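4.2 Sorting small parts before assembly 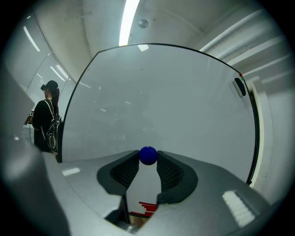

Fig. 7. Small glossy ball, dark blue.

Before you build the Flesia marble run, please sort all parts by size. The complete set has 475 parts, and the balls are packed in 2 bags.

1. Open the bags over a tray with a raised edge. The balls roll away easily on a hard floor.
2. Put the balls in the lid of the box and keep them there until step 6.
3. Lay out the 24 long rails and check both ends of each. A rail with a cracked end must not be used.
4. Connect the base plates on a level table. Press until you hear a click.
5. Insert the columns, the tallest first. Do not use glue.
6. Let one ball run from the top. If it stops at a joint, lift the rail slightly and press it in again.

Note: Balls from the older Gekeo set are a little larger and will stop in the curves. Please keep the two sets apart.

CAUTION – Small balls. Choking hazard. Not suitable for children under 3 years.

For missing parts, write to our Skondthorpe office and give the number printed inside the lid. Spare rails are sent in September and later only while stock lasts.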